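The Open Day at Fenderum

Afia Laryea had told her father the doors opened at ten, so he was waiting in the car park at half past nine with his good jacket on. Theophilus Quansah had driven him. They sat in the car with the windows down and shared a sausage roll.

"She said to come in by the side," said Cristóvão Falcão. He was not her father by blood, but he had married her mother when Afia was 6 and nobody in the family had ever used another word.

"It's her first one," said Theophilus. "She'll be nervous."

"She won't be nervous. I'm nervous."

Fenderum had the back half of a building that used to sell tiles. The front half still had the old showroom windows, and somebody had put a sign in one of them with the date, August 2018, and an arrow. Inside there was an urn of coffee, a table of name tags, and 30 chairs set out in rows. Most of the chairs were taken by the time they got through. Cristóvão wrote his whole name on his tag and had to finish it up the side.

Afia came over in a grey shirt with the company name on the pocket. She kissed him on the cheek and looked at his jacket.

"You'll be hot in that," she said.

"I'm fine."

"Sit on the left. You can see the table from there, and the screen."

He sat on the left. Ermira Tomić, who ran the place, stood up and thanked everyone for coming. She talked about Skaltard, the firm that had put in the money, and about a kitchen project they were calling Venter. Cristóvão had cooked for a living for most of his life, in a hotel and then in a hospital, and he listened carefully to the part about kitchens. A lot of it was about lifting things and putting them down again. He supposed that was fair. A lot of it had been.

Then Afia went up and stood beside the table. She did not use notes. She said the arm would be working with ordinary kitchen things and some food, and that it had its own camera down near the gripper, so people could look at the table from two places if they wanted to. 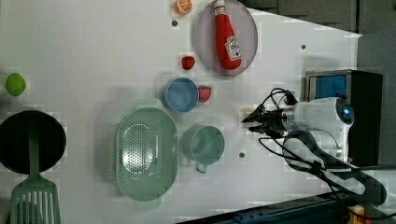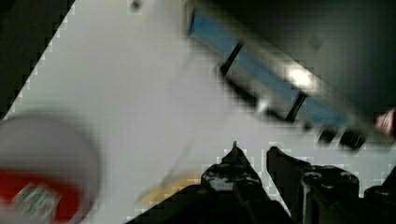

"It's slow," whispered the man behind them.

"So was every apprentice I ever had," said Cristóvão, not whispering.

Theophilus put a hand on his arm. Afia had heard. She kept her face straight and went on talking about how the thing decided where to close its fingers. Someone at the front asked what happened if it dropped an egg. Afia said it had dropped plenty of eggs, back in March, and that Yayra Ankrah had mopped up most of them. A woman standing by the wall lifted her hand and people laughed.

When the questions were over the visitors were allowed up in small groups. Cristóvão waited for his turn with his hands behind his back, the way he used to stand when the health inspector came. Close up, the arm made less noise than he had expected. He had thought it would sound like a drill.

"Who lays out the table?" he asked.

"We do," said Afia. "Me or Yayra. We move everything between runs."

"Why would you do that?"

"So it can't just learn one table. It has to look."

He thought about this. In the hospital there had been a cook who could work that kitchen blind, and when they moved to the new wing he had burned himself twice in the first week and then quit. Cristóvão had always put it down to bad temper. He told Afia the story now and she listened to all of it, though there were people waiting behind him.

"What was his name?" she asked.

"I can't remember. I only remember the burns."

Ermira came by and shook his hand. She said Afia had done most of the work on the gripper since the last version, which they had named Justska and were glad to see the back of. Cristóvão said he was sure she had. He wanted to say something better and couldn't find it, so he asked Ermira whether she had eaten. She hadn't. He gave her the other sausage roll, which was in his jacket pocket in a paper bag.

They stayed until the coffee ran out. Theophilus got into a long talk with Yayra about the bearings in his boat trailer - she knew a surprising amount about trailers - and had to be fetched. Afia walked them to the side door.

"So what did you think?" she said.

"It holds things too far back," said Cristóvão. "When it comes in like that. I'd come in from over the top."

"For which one?"

"For anything with a handle."

She got a pen out of her shirt pocket and wrote it on the back of her hand. Then she went in to set up for the 2 o'clock group, and he took off his jacket and folded it over his arm and went to find the car.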